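Teaching hours at Jarov: kitchen tasks, December update

Quick one from the arm bench, more next issue when there's time to write it up properly.
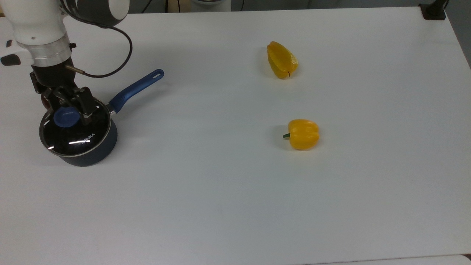

We're still on the lid task. Get hold of the knob, lift, put the lid down on the table, let go. Then vegetables into the pan, lid back on. Two ways of showing it: hand guiding, where you hold the wrist and walk the arm through, and remote, from the desk with the handheld controller. Kartini Tambunan prefers remote for anything with a round knob. Đức Hầu says hand guiding every time. Both of them have the hours in so we're keeping both for now.

Things to know if your signed up:

Start with the gripper open and well above the lid. Go down slow. Close on the knob, wait, then lift. The pauses matter, the last batch had hardly any and the playback came out jerky.

Peppers go somewhere different each run. Halves and whole ones both fine. Don't line them up neatly.

If you bump the pan, keep going and mark the run. Dont delete it, Thu Vũ wants the bumped ones too.

Three people per shift from now on, two hours max on the controller. Hands get tired and it shows in the data.

Still need two more for evenings. No experience needed, Hòa Diệp does the intro and it's short. Names to Thu Trương please, by email, not on the whiteboard.

Drawer task after the break. Probaby.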